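Vulen (imitation learning)

Vulen is a method for training two-armed robots to carry out household placement tasks from recorded human demonstrations. It was developed at the Astgate laboratory in Morville by a group led by Katherine Giraldo, and the first results were presented there in January. The method is concerned mainly with the last few inches of a movement, when an object has to enter a narrow opening.

Method

A human operator guides both arms through a task while joint positions and camera views are stored. Vulen divides each recording into a free phase, in which the arm travels through open space, and a fitted phase, in which the held object must line up with a fixed one. A separate policy is trained for each phase, and a small switching network decides when to pass from one to the other. Both policies predict short sequences of motion, which are revised as new camera views arrive.

The training set for the main study held 1,621 demonstrations. Of these, 1,075 dealt with tableware and the remainder with books, folders and boxed goods.

Dish rack task

The best-known test of the method is the dish rack task. Plates are to be set upright between the pegs of a wooden rack on a table. The task is considered hard because a plate held on edge shows the head camera very little of its surface, and because the gripper and wrist may hide plates already in the rack.

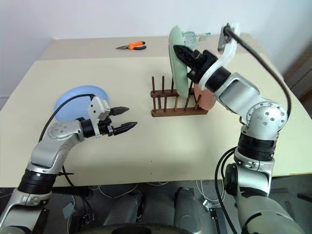 Giraldo was asked by Bickerstaff whether a rack with fixed, evenly spaced pegs did not make the problem too easy, and whether the policy had simply learned a set of positions. She replied that the rack was moved between trials, and that a policy trained on positions alone had failed whenever the shift was wider than one gap.

Results

In the published evaluation, Vulen was run for 96 trials on the dish rack task. A trial was scored as successful only if every plate stood between pegs when both arms had withdrawn. A single-policy baseline, trained on the same recordings, completed 33 trials fewer than the two-phase version. Most failures of the baseline occurred at the moment of insertion -- the plate came down on top of a peg and was released there.

Limitations

The switching network depends on a clear view of the opening. Where the view is blocked for long periods, it tends to remain in the free phase, and the arm hovers above the rack until the trial is stopped. The method has not been tested on racks with flexible or missing pegs. Later work at Astgate has added a camera view from the wrist, but results for that version have not been published.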